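From: Peadar Lenihan
To: Terkdale Garden Plots list
Subject: Re: Eggplants again, and what to do about the bitter ones

On Monday, Barkov wrote:

> I have had the end bed at Gendton for 3 years now and every summer
> the same thing happens. The plants look fine until they flower, then
> half the flowers drop and what fruit I do get is small and bitter.
> I water every evening. I gave them the same feed as the tomatoes.
> My neighbor two beds over has more than she can carry home and says
> she does nothing special. I am close to pulling them and putting
> in beans.
>
> Also, does anyone still salt them before cooking? My wife says it is
> a waste of time and I say it is the only way to make mine fit to eat.
>
> Barkov

I would not pull them yet. I have grown eggplant on the Egan side for a good while and lost most of a crop more than once, so take the following as what works in our soil and with our wind. The plots at Gendton are lower and probably hold more water than mine do.

The flowers

Dropped flowers are mostly a matter of temperature. If the nights are under the upper fifties, the plant will flower and then let go of them. My notes from last year have a night low of 59 as the point where they started to hold, and I have seen nothing this year to change my mind. Days over 95 will do it as well. You can't do much about either, except not set the plants out too early. I used to put mine out with the tomatoes and they sat there sulking. Now I wait at least 2 weeks longer and they catch up and pass the ones I used to rush.

The end bed gets the wind off the road. A strip of old row cover on that side, staked low, would help you more than any feed. Take it off or open it once they flower so the bees can get in. If you forget, you can tap the stems in the middle of the morning when the pollen is dry. I do that anyway when I walk past.

Water

Every evening is too often if it is only a sprinkle. Roots stay near the top and the plant dries out by noon the next day. I would rather see you water deeply twice a week and put down straw. Push a finger into the soil before you turn the tap on. If it is damp down to the second knuckle, go home.

Uneven water is also a big part of bitterness. A plant that wilts and recovers, wilts and recovers, gives you tough fruit with a thick skin. Your neighbor has straw down and you don't, or at least you didn't when I was over there in June.

Feed

Tomato feed is fine in itself. How much are you giving? I use half of what the box says, once at planting and again when the first fruit is the size of a golf ball. If you have big dark leaves and no fruit, stop feeding altogether for a few weeks and see.

Flea beetles

You didn't mention these but everyone on the Egan side has them. Small round holes in the leaves, as if somebody fired birdshot through them. Young plants suffer the most. A big plant will outgrow the damage. I keep mine under cover until they are a foot tall and after that I leave them alone. I tried the white clay spray one year and it worked well enough, but it washes off in every rain and I got tired of mixing it.

How many fruit to leave

This will sound wasteful. On the large kinds I let each plant carry 5 fruit and pinch off the flowers after that until I have picked a couple. The long thin kinds can carry more and I don't bother. If you let a big one set everything it wants, you get a lot of small fruit that stop growing halfway.

When to pick

I think this is most of your trouble. People leave them on the plant hoping for size. An eggplant is ready well before it reaches the size on the seed packet. Look at the skin. While it is glossy the fruit is good. Once it goes dull it is past it, the seeds have turned brown and the flesh will be bitter no matter what you do to it in the kitchen. The other test is to press with your thumb. If the dent comes back slowly, cut it. If the flesh is hard and does not dent at all, give it a few more days. If the dent stays there, you have waited too long and it can go on the compost.

Use pruners. The stem is woody and pulling on it will take half the branch along. Watch the cap too, some kinds have spines under there that go right through a thin glove.

Keep them on the counter if you are going to cook them in the next day or two. The refrigerator is too cold for them and they get brown soft spots. If you have to put them in there, use the warmest part and wrap them in a paper towel.

A dark one with a good shine on it, and the board it gets cut up on:

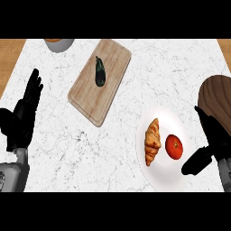 Salting

Your wife is mostly right. With a fresh one picked at the proper time I don't salt to take out bitterness. There isn't enough there to notice. I do still salt when I am frying, as it pulls some of the water out and the slices drink up less oil. Half an hour in a colander, then rinse and press them dry in a towel. For roasting or for the grill I skip it.

If you have old ones with brown seeds, salting will improve them a little. Scooping out the worst of the seeds does more.

What I do with most of mine is split them lengthwise, score the flesh, brush with oil and put them cut side down in a hot oven until they collapse. That takes roughly forty minutes for a large one. Scrape out the inside, chop it, and freeze it flat in bags. It keeps through the winter and goes into soup or a spread with garlic and lemon. Frozen raw slices have been a failure every time I tried them. They come out like wet sponge.

Next year

Move them. Three summers in one bed is too long, and if you had tomatoes or potatoes there before that it is worse. There is wilt in some of the Gendton beds and it stays in the ground for years. If you cut through a stem near the base and see brown streaks inside, that is probably what you have, and then I take back what I said about not pulling them. Put your beans in there and ask for a different bed for the eggplant.

I have seed left over from an early long kind that sets better in cool weather than the big round ones. I start mine indoors in February, with heat under the tray. If you want some, write to me off the list and I will leave an envelope in the Terkdale shed, on the shelf over the hose fittings. There is enough for one or two others as well.

Could whoever has the long-handled fork please bring it back to the same shed.

Peadar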